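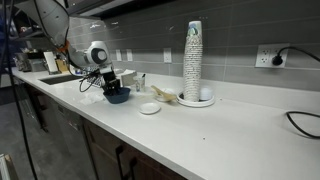
Projects > Clalport Kitchen Arm > Progress reports

2025-01-30
By Svenja Sperling

Work since the November report has gone mostly into keeping the Clalport arm in steady use at the kitchen counter. The arm is in good order. The gripper fingers were replaced once, after the old pads began to slip on the rims of bowls, and the new set has held up through 70 hours of running.

The cable at the wrist took more time than planned. It hangs in a loop on one side, and the first loop was too short and pulled at the connector when the arm reached down low. We made it longer and added a check to the Monday routine: look at the connector, move the wrist through its full turn, tighten the clamp if needed. There have been no cable faults in the 11 days since.

Camera calibration is now done before each session and takes almost 70 seconds. The gray tile behind the counter has a sheen, and glare from it upset the readings in the afternoon. Lowering the exposure fixed most of this.

Still open:
- Spare joint seal, on order from Mostyn
- Written restart procedure, in draft
- Second set of fingers for the Claklow site

Spending on parts is within budget. We ask that the remaining $100 on the tools line be moved to spares.

Recent items
Forkcombe site visit notes
Clalport arm: November report
Claklow installation plan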